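4. Running the Candy Pick at an Open Day

This section covers the Stistell gripper cell as set up for public visits. It assumes you have finished Section 3 and that the arm moves when told to and stops when told to. If only the first of these is true, go back to Section 3.

The demonstration is simple. The arm picks a wrapped candy off a table and hands it to a visitor. Visitors who have watched a Grullidetti welding line at full speed will find it slow. Visitors under ten will find it the best thing in the building.

4.1 Before the doors open

1. Clear a strip of table 40 inches long in front of the arm. Plain white tabletops work best. The Huvville hall will offer you a checkered tablecloth. Decline it.

2. Lower the speed setting to 30 percent. The setting is under Motion, then Limits, then a second page also called Limits.

3. Load the program named HASHEMI 208. The program named HASHEMI 208 NEW is older.

4. Press Home and wait for the green light. The arm takes the scenic route.

5. Open the fingers fully with the jog wheel. Check that both finger screws are snug. Finger tight is not tight, whatever the name suggests.

Note: The cell needs a few minutes to warm up. Switching it off and on again to hurry it starts the few minutes over.

Caution: Keep hands outside the yellow line whenever the arm is powered. This includes your own hands, and it includes the moment when a candy lands slightly crooked and you feel sure you could just nudge it.

4.2 Setting the pick position

6. Put one candy on the table within reach of the arm. Keep spares in a bowl on the visitors' side, and count on the bowl needing a refill before lunch.

7. Step back over the line and choose Approach. The arm will move above the candy and stop with the fingers apart.

8. Look at the wrist camera view on the monitor. The candy should lie between the two fingers. It does not have to be dead center, as the program corrects for small offsets before closing.

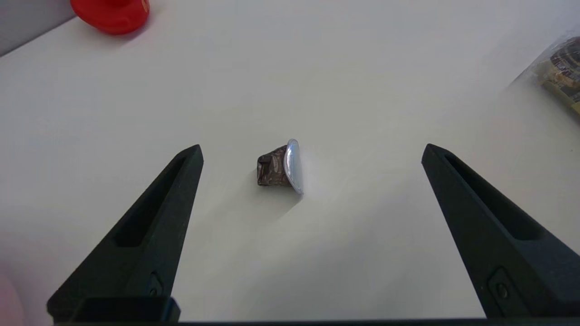 Figure 4-1. Wrist camera view at Approach. Fingers open, wrapped chocolate between them, slightly left of center.

9. If the candy is outside the fingers, choose Retreat, wait for the stop tone, and move the candy. Do not move the arm to suit the candy. You will end up teaching a new position, and the old one will be gone.

10. Set grip force to Low. Medium is for wooden blocks. High produces a flat candy and a loud reaction from the front row.

Note: Shiny wrappers can throw a highlight that confuses the edge finder. If the arm hesitates for longer than usual, dim the nearest lamp and choose Approach again.

4.3 With visitors present

11. Let one visitor at a time press the Pick button. The button registers the first press. The following eleven are for the visitor's own enjoyment.

12. After the lift, the arm swings to the handover tray and opens. Visitors take the candy from the tray, never from the fingers.

13. If the candy drops, press Pause before anyone reaches for it, including the operator.

Caution: Ask about food allergies before handing out anything. The arm will not.

The cycle counter appears at the bottom of the monitor. At 3000 cycles, replace both finger pads as described in Section 7. A busy Sunday will use up more of them than you expect.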